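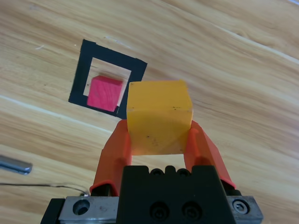

## Session 4: Sorting, sharing and "inside the square"

Welcome back, everyone, and thank you for bearing with the heating at Gromside last time. We shall be at the tables again on Saturday, and I'd like us to spend most of the morning on one very small idea that children meet long before they meet numbers: some things are in and some things are out.

You need hardly anything for it. Black tape on a wooden table makes a perfectly good boundary, and a red cube and a yellow one will keep a four-year-old busy for longer than you might think. Don't fuss over getting the tape dead straight -- mine never is, and I have been doing this a long while.

**To try in pairs (10 minutes)**

1. Tape out a square and put the red cube in it.
2. Ask your partner where the yellow cube is. Take whatever words come: "outside", "next to", "nearly in".
3. Move the yellow cube so that it sits across the line, and ask again. Let the silence go on a bit.
4. Swap over.

Please write down the actual words used, even the odd ones. When we did this with the Nekley group we collected 14 different ways of saying "on the line", and almost all of them were worth keeping.

## One cube by itself

After the busy part, clear everything away but a single cube. I am very fond of this stage, and I do wish people wouldn't rush it. With one block on the bare wood a child will talk about the block: its colour, its soft edges, the top that looks paler than the front, the little marks and scuffs. All of that is sorting language too, and it will come back when you bring out the second cube.
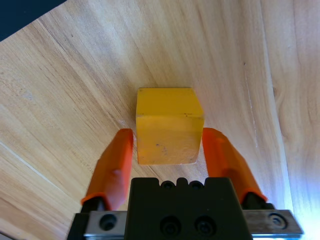
Campbell wondered whether the single cube ought to come first, before any tape goes down, as younger children may take the square for a rule they have to obey. It's a fair point, and I'd be glad if half of you tried it that way round.

**Before next time**

- Read section 6 of the Parkell booklet (skip the worksheets).
- Bring your list of words, and a roll of tape if you have one going spare.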